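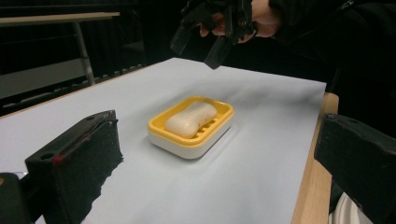
*Puesto de demostración manual: jabonera amarilla y blanca con la pastilla, entre los dedos de la pinza.*

## Informe de avance – Guía de buenas prácticas para demostraciones con pinzas de mano

Para: Dirección de programas, Virnero
De: Custódio Brandão, proyecto Warwood
Periodo: hasta finales de octubre

Estimada Dirección:

Antes de nada, gracias por la paciencia con el calendario y por los comentarios al borrador anterior, que leímos con calma (y más de una vez) y que nos ayudaron a ordenar un texto que había crecido un poco a su aire. La guía tiene ya 9 apartados redactados y 4 de ellos han pasado la revisión de Haslam.

### Lo que está cerrado

El apartado sobre la superficie de trabajo fue el que más conversación nos dio. Al final pedimos un fondo liso y claro, sin dibujos, y que los objetos de la tarea queden separados entre sí al empezar. También quedó cerrada la norma de nombres: cada objeto se llama igual en la hoja de tarea y en la anotación, de modo que una jabonera no pase a ser «bandeja» a mitad de una serie.

En cuanto a las personas, recomendamos manga oscura y lisa, y una pausa breve con las pinzas quietas al principio y al final de cada demostración. Parece poca cosa, pero a quienes anotan les ha alegrado la vida, y así nos lo han hecho saber.
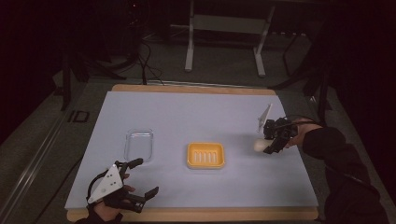

El apartado de manejo con dos manos sigue abierto. La regla provisional dice que, mientras una pinza sujeta un objeto, la otra espera abierta y sin tocar nada, salvo que la tarea pida las dos a la vez. Nos falta acordar qué se hace con los objetos lisos y redondeados: Haslam prefiere repetir la demostración cuando se escapan, y nosotros quisiéramos conservarla con una marca de incidencia – creo que ahí llegaremos a un punto intermedio sin mucho drama.

### Revisión de registros

Hemos aplicado el borrador a 123 demostraciones, dentro de las 2.000 previstas para todo el proyecto. Las dudas más frecuentes tuvieron que ver con el momento exacto en que termina un agarre, y por eso hemos reescrito esa definición con palabras más llanas.

### Pendiente

- Cerrar con Haslam el criterio para objetos que se escapan.
- Enviar los 5 apartados restantes a revisión.
- Pasar la lista de comprobación al formato de Zerureck.

No pedimos cambios en el presupuesto. Sí agradeceríamos que nos confirmaran si la guía debe entregarse también en portugués, porque la traducción habría que encargarla pronto y me gustaría revisarla yo mismo con cierta tranquilidad.

Un saludo muy cordial,

Custódio Brandão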